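What Does a Town Council Do?

For readers from eight years old. Last checked 8/10/19

Maybe you have heard an adult say, "The council should fix this!" They say it when there is a hole in the road, or when the light in the park is broken. But what is the council, and how does it decide what to fix first?

We will use the town of Deltstead to explain it. Your own town can have different rules, but many things will be the same.

Who is in the council?

A council is a group of people who make decisions for a town. The people in the group are called councilors. They are chosen by the adults who live in the town, and this choosing is called an election. A councilor in Deltstead keeps the job for three years. After that there is a new election, and the voters can choose the same person again or somebody different.

Most councilors have another job too. One can be a nurse or a bus driver in the day and go to the council meeting in the evening.
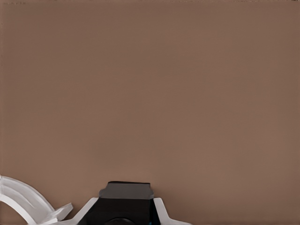 A plain brown surface.

What does the council take care of?

The council takes care of things that many people use together. In Deltstead it looks after the small roads, the library, the playgrounds and the trash collection. It does not decide about the army or about the big highways. For these things there is the government of the whole country.

Sometimes it is not so easy to know who is responsible. The bridge on Oei Street belongs to the town, but the river under it does not. When the water was too high last November, the town closed the bridge and another office had to watch the river.

Where does the money come from?

A part comes from taxes. A tax is money which people and shops must pay, so that there can be things for everybody. Another part comes from small payments, for example when somebody rents the big room in the Lomico Hall for a wedding.

Every year the council writes a plan for the money. The plan is called a budget. It is a little like your pocket money: if you spend all of it on candy, you can't buy the comic book. If the council pays for a new roof on the library, perhaps the new swings must wait until next year. 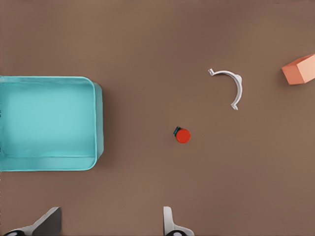 A turquoise container with rounded corners, on a brown tabletop.

How do they decide?

First, somebody has an idea. It can come from a councilor, but it can come also from a person who lives in the town. Then the idea is written down, and the workers of the town find out how much it will cost.

After this the councilors talk about it in a meeting. Each speaker gets 5 minutes — and when the time is over, they have to stop, even in the middle of a sentence. People who do not agree should still listen to each other. At the end the councilors vote by raising a hand. If more hands are for the idea than against it, the idea is accepted.

The meetings are open. There are 60 chairs for visitors, and children may come too. You must be quiet while the others speak, and you may leave when you are tired.
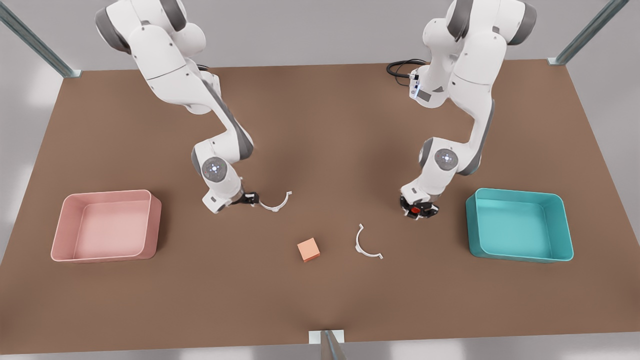
Two robot arms above a large brown table (computer picture).

Can children ask for something?

Yes! You can't vote yet, but you can write a letter or sign a petition. A petition is a paper which says what you want, with the names of many people who want it too.

The children of Gridska School made one. They wished to have a safe place to cross the road in front of the school, and they collected 499 names. The council talked about it in two meetings. First they said no to a traffic light, for the price was too high. Then they said yes to white stripes on the road and a sign for the drivers.

Words to remember

Councilor: a person who is chosen to make decisions for the town.
Budget: a plan for how to use the money.
Tax: money that people and shops pay for the things we all use.
Petition: a request with many names under it.

Something to try

Ask an adult at home what the council does in your street. Then think of one thing you would like to change there, and write it in two or three sentences, with the name of the street.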